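Household Textiles, Unit 5: Folding terry
Handout to go with the Fri 15 March session. Instructor: Gerd Janssen

Read this before class and bring it with you. The reader we use for this course (Mogensen, chapter on towels) gives folding a page and a half, and I disagree with most of the page. My objections are below, with the exercises.

1. What the books claim

The usual claim is that a towel folded in thirds lengthwise "dries better, stores flatter and lasts longer." Inger Mogensen repeats this on page 213 and gives no source. On page 224 she says the same of folding in half and then in quarters. Both can't be the best way. I have looked for a test of either claim and found a magazine column and a leaflet from Pellow, who sell shelving.

What I am willing to teach is smaller. A folded towel takes up less shelf than a heap. A towel folded the same way each time stacks without sliding. Past that, I would like to see some evidence.

2. Why terry is awkward

Terry has loops. Loops catch on one another, so two layers laid together don't slide the way two layers of sheeting do. If the first fold is off, you can't nudge the top layer into line with a fingertip. You have to lift it and lay it down again.

The loops also hide the grain. On a flat-woven dish towel you can follow a thread from edge to edge. On a bath towel you mostly can't, and you are left with the hems and the corners.

3. Picking up by one corner

Most people start here, and so do most demonstrations. Take any corner of a crumpled towel, lift, and hope it opens. It opens a little. The weight pulls the cloth into a twist below the point where it is held, and the rest comes down in uneven flaps.
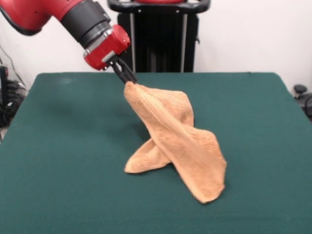 4. Finding the second corner

The second corner is where the time goes. Three methods are in circulation:

Running the hem. Hold the first corner, slide the other hand along the hem until it stops. Reliable, slow, and hard on the hem stitching according to Willy Verbeke, though he has never shown me a worn hem to prove it.

Shaking out. Quick with a hand towel. With a bath towel you need more room than most laundry rooms have, and you raise lint.

Spreading on the table. Lay the heap down, press one part flat, pull the rest away from it. I prefer this one for beginners. I admit the preference comes from teaching it for years and from nothing better than that.

The De Haan method, which some of you will have met in hotel training, combines the first and third. It is sold as a "system." It is running the hem with a table under it.

5. Landmarks on a heap
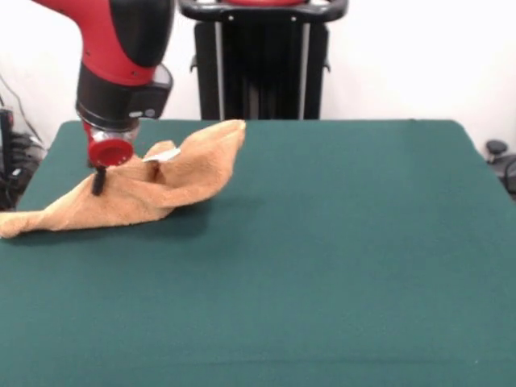

Mogensen tells the student to "look for the highest point of the heap, which will be a corner." I don't trust this rule and would like you to test it. A high point may be a corner, or it may be the middle of the cloth pushed up from below, and from one side the two look much alike. The tan towel on the green table has a tall peak toward the right, and I would not bet on what that peak is without handling it. The small white tag tucked in the fold is a better place to begin. Labels are commonly sewn in at a hem, so a tag gives you a likely edge to follow. Likely is the word, as I own two bath towels with the label set well in from the edge. Check with your fingers before you commit to a fold.

A flat, stretched-out part of the heap is also worth more than a peak. You can see where it ends.

6. Surface

A cloth-covered table is recommended everywhere. Said Younis, who taught this unit before me, held that a bare tabletop was just as good if it was clean. We tried both last June with the Muditz hand towels, and I couldn't tell the finished stacks apart. Use what you have. A color that contrasts with the towel does help you see the edges, and that much I will grant the book.

7. Exercises

a) Drop a towel from waist height. Mark with a clothespin the part you think is a corner. Pick it up and see. Repeat until you are bored, then five more times. Write down every result, including the embarrassing ones.

b) Fold the same towel in thirds and in quarters. Put 2 stacks of each on a shelf, leave them for a week, and note which has slumped.

c) Read the Tastilow care sheet (on the shelf by the door). Underline each statement that could be checked. Choose one and say how you would check it, in no more than 300 words.

Hand in a) and c). Keep b) for discussion.

Gunārs Mets has the spare towels. Return them folded, either way.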